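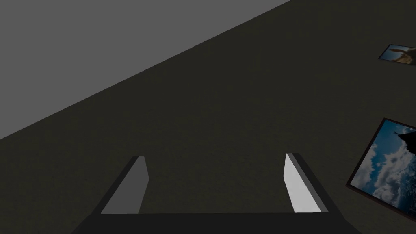

*Fig. 1. Simulator view past the open gripper, with two framed pictures on the dark surface to the right.*

## Week 2: Is the MacBrayne kit worth buying?

Hi all! I promised a proper look at the MacBrayne gripper kit before you spend lab money on it, so I've been poking at the simulator half of it (the hardware half I'll leave to Joyce Waweru, who's taking the Sunday session).

What you get for 750 dollars is a two-finger gripper, a wall adapter and a license for Mondden, the simulator. The license covers 32 seats, so the whole class fits with room for me.

Things I like:

- Mondden opens fast, even on my sad old laptop.
- The lighting changes how the fingers look. Compare the inner pads in Fig. 1: the right one is nearly white, the left one much darker. Great for testing your color thresholds!
- You can save a starting pose and go back to it with one key.

Things I don't:

- The manual. Hedvig Sjöberg wrote us a better one, it's in the course folder, please use hers.
- Support replies took 2 days both times I wrote.

One more thing on Fig. 1. The larger picture is partly out of view, and so is the smaller one, so think about what a detector would do with half a rectangle. Which corners could you trust?

**For next time:** install Mondden, load the starter file, and bring me one page on whether you'd buy the kit or rent it. I'm still on the fence myself.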